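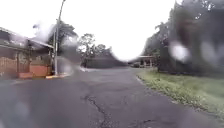

Come and see Minja on the road at Grerano – open day, 8th October

We're opening the gates at Berkia again, and this time I get to write the invitation, so please forgive the enthusiasm! On 8th October our road survey robot, Minja, will be out working on the access road at Grerano, and anyone who wants to come and watch is welcome. You don't need to be an engineer. You don't need to book either, unless you're bringing a school group, in which case please call the office first so we can find enough safety vests.

I joined the test team in September and I've already spent more time looking at asphalt than I ever planned to. The road at Grerano is a great place for it. It has long cracks that split off into little ones, patched bits, and rough spots where the surface has gone crumbly, with grass down one side and a low building on the other. Minja drives itself along a 900-meter stretch and sends what it sees to Tindex, our mapping software, and Tindex marks up the cracks for a person to check. We go out on damp days too (road crews don't get to pick their weather, so we don't either). 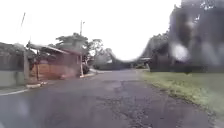

What happens on the day

The first run starts at 10 in the morning, and there are 3 runs in all, with a break for lunch in between. Meet us at the site office and we'll walk you over to the viewing area on the grass. After each run we'll put the Tindex map up on the big screen and go through it with you – including the places where it mistakes a patch for a crack, and it does! Kids can have a go at marking up a stretch of road themselves and see how their map compares with Minja's.

Bring boots and a raincoat. Parking is at the main gate, please, and dogs need to stay on a leash while the robot is moving.

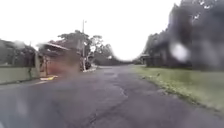

One visitor to our last demonstration told us she had come expecting something flashy and ended up staying for every run, mostly to argue with the software over which cracks deserved fixing first. She wants us to bring paper copies of the maps this time, and we will.

Questions about the day, or requests from the press to film a run, can go to the Berkia front desk.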